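Tondbridge 学生机器人社 · 工作间小窍门(夹爪与腕部相机篇)

更新于2026年8月2日

又攒了一批!上次那页主要讲焊接和走线,这回全是夹爪、手指、标记贴纸和腕部相机的事。大部分是准备 Nesenus 家务操作赛的时候一点点试出来的,顺序有点乱,想到哪儿写到哪儿,大家凑合着翻。新同学先看"擦手指"和"贴标记"两节,别的用到再看也来得及。

我们现在用的臂叫 Mamow(控制柜上贴着名字的那台),夹爪手指是自己打印的白色件,正面贴一枚黑白方块标记,腕部相机从后面看过去,靠标记算手指开了多少。装别的夹爪的组,尺寸自己换算,思路差不多都能用。

## 擦手指

白色手指好看是真好看,脏也是真的快!抓过两轮抹布、锅铲、抽屉把手之后,指身上就会出现灰的、褐的印子。大部分印子完全不影响抓取,影响的是标记周围那一圈白边,边上要是糊了一道深色,角点就容易找偏。

做法很简单:

- 先断电,把夹爪张到最大,拿干的超细纤维布从指尖往指根擦,一个方向。
- 干布擦不掉的,用布角蘸一点点加了洗洁精的温水,拧到几乎不滴水再上手。
- 标记本身只用干布轻轻按,别来回搓。
- 指根的缝里用旧牙刷,软毛的那种,刷完再用吸尘器的小嘴吸一遍。
- 酒精可以擦打印件,别碰标记纸。喷墨打出来的标记沾到酒精会晕开,我试过,整整一版都废了,心疼得不行。

擦不掉的浅印子就留着。有人想用砂纸把指身磨得跟新的一样,千万别!磨完表面发毛,下次更吃脏,指尖的弧度也会变。

## 贴标记

这一节是整页里我最想让大家看的,因为改完贴法以后,识别一下子稳了好多,太爽了。

标记要贴在指身的平面上,别往指尖圆头那边靠。圆头一带有弧度,还有个收窄的小台阶,贴上去边角迟早翘起来。我们的习惯是把标记打在厚一点的哑光纸上,四周留一圈白,裁的时候用钢尺和新刀片,一刀下去不回刀。剪刀剪出来的边总有点斜,肉眼觉得无所谓,相机可挑剔得很。

双面胶铺满整张背面,别只贴四个角。贴的时候从中间往外压,用卡片的平边刮一遍,气泡就赶出去了。贴歪了也不用急着撕,先在软件里看一眼,歪得不厉害的话标定能吃掉。真要撕,吹风机低档吹一会儿,从一角慢慢揭,打印件上的残胶用橡皮搓。

贴完记得在本子上写清楚编号和左右手指。左右贴反这种事,我们组干过两回(两回都是我),现象特别迷惑:夹爪明明在合,屏幕上的数值一路往大了跑。

还有覆膜。亮面覆膜千万别用,顶灯一照就是一团白。哑光覆膜可以,但要薄,厚的那种边缘会起一条亮线。嫌麻烦就不覆,脏了换新的,一张 A4 能打好多枚,放在抽屉里的透明文件夹里,平放,别卷。

## 开工前看一眼相机

每次上电以后,先别急着跑动作,把腕部相机的画面打开,手动把臂抬到几个姿势看看。朝下看桌面的时候一般都没问题,最容易出毛病的是仰着的姿势:顶灯、白墙、白门框全进来了,自动曝光会跟着跑。

仰视的时候我主要盯标记。黑格子是不是还够黑,白格子有没有和白边糊到一块儿,稍微斜一点的角度下方块能不能认出来。这几样都过得去,后面的活儿就能放心干。 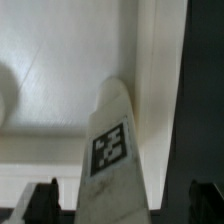 仰视检查:手指上有擦痕和污渍,标记的方块图案仍能辨认。

白手指配白背景是个老问题。检测程序不太在乎手指和墙分不分得开,它认的是标记的黑框,所以黑框要够厚,白边也得留住。要是哪组想靠轮廓来找手指,那就麻烦了,建议在指身侧面加一条哑光深色胶带,宽窄随意,别盖到标记就行。

曝光这一块,我的做法是:

1. 让臂停在最常用的工作姿势,等自动曝光稳下来。
2. 读出当时的曝光和增益,记到本子上。
3. 切手动,把这两个值填进去。
4. 抬臂仰视一次,看白的地方有没有过头;再低头看一次桌面,看暗处还剩多少细节。
5. 两头都能看清标记就收工,看不清就把曝光往下调一小格,增益不动。

别两个一起调!一起调的话,调到最后谁也说不清是哪个起了作用。

白平衡也锁掉。我们那边白天和晚上灯光颜色差得挺多,不锁的话,上午录的和晚上录的放在一起,像两个房间。标记检测倒是不怕,怕的是后面做颜色分类的同学,他们会来敲门的。

## 糊了怎么办

画面发糊有好几种糊法,对应的办法不一样,先分清楚再动手:

**一动就糊,停下来就清楚。** 曝光时间太长。缩短曝光,多开一盏灯。灯最好打在墙上反过来照,别直射夹爪,直射的话手指边上一道亮一道暗,角点会跟着漂。

**远处清楚,手指糊。** 对焦对远了。我们用的镜头是手拧的,拧之前先用铅笔在镜筒上画条短线,万一拧乱了还能回去。对焦的时候拿一枚备用标记,贴在手指平面的同一个位置,拧到格子边缘最利索为止,再点一小滴低强度螺纹胶。千万别用瞬干胶,那个挥发出来的白雾会跑到镜片上,擦都擦不干净。

**整个画面像蒙了层油。** 就是蒙了层油。镜头纸,哈口气,从中间往外画圈。厨房场景练完以后特别常见,每次收工顺手擦一遍,养成习惯真的省事。

**边上有一块一块的小方格。** 压缩太狠了,斜的边会变成小台阶。把码率往上提,或者把分辨率降一档换码率,我个人喜欢后一种。检查一下是不是和别的相机挤在同一个 USB 集线器上,挤在一起的话分开插,立竿见影!

## 在墙板和柜子旁边练

Nesenus 今年的题目里有一大块是在家具边上干活:开柜门、从搁板下面取东西、擦带线条的踢脚板。这一类动作,臂要贴得很近,角度又刁,练起来特别过瘾,也特别容易蹭到。

几条我们现在雷打不动的规矩:

- 靠近带凸起线条的板子之前,先空跑,速度调到平时的 9%。对,就这么慢,慢到你想泡杯茶,但是指尖和线条之间还剩多少空隙,看得一清二楚。
- 急停的同学只管急停,不看屏幕,不聊天,不帮忙递螺丝刀。
- 墙角(两块板子碰头的地方)从外往里走,别斜着插进去。
- 指尖容易碰到的地方,先贴一层美纹纸,练完当天撕,隔夜撕会带下来漆。
- 从搁板底下往上看的姿势,线缆最容易被扯。走之前把腕部那段线捋出一个松松的弯,用魔术贴绑,别用扎带。

魔术贴要多说一句,软的那面朝线,硬的那面朝外。反过来绑的话,线皮几天就毛了。

线的事情 Tassanee Ruangrit 比我在行得多,她给腕部那一段画了张走线图,钉在工具墙右边,绿色图钉那张。图上的弯看着夸张,照着做就对了,我偷懒收小过一次弯,当天下午相机就时断时续,找了半天才找到是插头根部被拽松了。
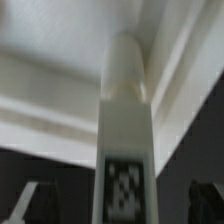 练贴近动作的时候还有个小习惯很值得养:每换一个姿势,停一下,让程序连着读标记,看读数抖不抖。停住了还抖,多半是光或者对焦;走起来才抖,先查曝光,再查手指固定螺丝。我们是每个姿势读71次,取中间那个值,比取平均稳当,偶尔有一次认错也拖不歪它。

姿势表别用脑子记。Baltasar Escobar 做了个小表格,姿势名、关节角、曝光、谁录的,一行一个,到现在攒了377行了!翻起来特别有成就感,而且后来的人想复现哪个动作,照着填进去就行。请大家录完就写,别攒到晚上一起补,补出来的十有八九对不上。

起名字也有讲究。"仰视_柜下_左"这种就很好,"新建姿势(2)最终版"这种请自觉改掉,我已经在表里看到好几个了……

## 手指松了、歪了

打印的手指用久了,螺丝孔会慢慢变大。早期的信号是合拢时有很轻的一声"嗒",听到就该查了。

查法:断电,捏住指尖左右晃。只有一点点弹性是正常的,感觉到有个空程就是松了。先试着把螺丝拧紧,拧到刚刚吃上劲再加一点点,打印件吃不住大力,拧裂过的同学都懂。拧紧了还晃,就在孔里塞一小片易拉罐皮剪的垫片,或者直接换带铜螺母的新版手指。

铜螺母用烙铁热压进去,温度比焊锡低一些,垂直,慢慢来,快到底的时候换一块平的金属板压平,趁热压,冷下来就齐了。第一次做的建议先在废件上练,废件箱里多的是,随便拿。

换了手指以后一定要重新标定开合!哪怕你觉得装得一模一样。标定步骤:

1. 完全合拢,读标记。
2. 夹住标准块,读标记。
3. 完全张开,读标记。
4. 再回到合拢,看跟第一次对不对得上。

第四步老有人省掉,别省。对不上就说明哪里还松着,回去接着晃手指吧。

标准块放在 Montes 那个蓝色工具盒的第二层,一共4块,用完请放回原来的凹槽。它们从桌上滚下去的本事一流,桌边放条毛巾挡着最好。

## 打印手指的几个参数外的小事

具体参数都在共享盘里,不重复了,说点参数里没有的。

竖着打,指尖朝上,圆头那里层纹细密,摸着很舒服;躺着打省时间,但贴标记的那一面会有支撑印,贴纸下面不平。愿意躺着打也行,把贴标记的那面朝下贴着热床,出来跟镜子一样平,就是圆头会丑一点,得修。

线材受潮打出来的表面会有小疙瘩,烘一晚上再用。梅雨那阵子我们是把线盘装进密封箱,里面丢一大包干燥剂,管子从箱子侧面的孔里直接引到打印机,效果好得出奇。

去支撑用斜口钳,平的一面贴着工件。残留的小刺用刀片刮,往外刮,手指(你自己的手指!)不要挡在刀口前面。

## 收工清单

贴在门上的那张有点褪色了,抄一份在这儿:

- 臂回到收纳姿势,夹爪半张
- 镜头擦好,盖上小盖
- 手指干布擦一遍,标记翘边的当场换
- 姿势表写完,保存
- 美纹纸撕掉
- 灯关掉,控制柜关掉,烙铁再看一眼
- 充电的电池拔下来,放回防火袋

夹爪为什么要半张?全合着放久了,指尖的软垫会压出印子,第二天夹薄东西打滑。全张着又容易被路过的书包带子勾到。半张刚好。

## 还没试完的

下面这些正在折腾,有结果了会补进来,有兴趣一起试的直接来找我:

把标记直接打印在手指上,双色打印,黑格子嵌进白的里面,就再也不用贴纸了。第一版出来黑白交界的地方有点渗色,识别率还行,想再换个喷嘴试试。

指尖换软一点的材料,夹抹布应该会更稳。担心的是软了以后一受力就弯,标记读出来的开合和指尖真正的开合会差一截,得想办法补回来。

还有人提议在手指侧面再加一枚小标记,正面被挡住的时候用侧面的。我觉得特别好,就是白边不太够地方放,量了两次都差一点点,要么把指身加宽,要么把标记缩小。加宽的模型已经在切片了,十二月之前怎么也能装上试试。

备用标记快用完了,谁去打印室顺便带一版回来,哑光厚纸,文件名里带"手指"的那个,打印时缩放选"实际大小"。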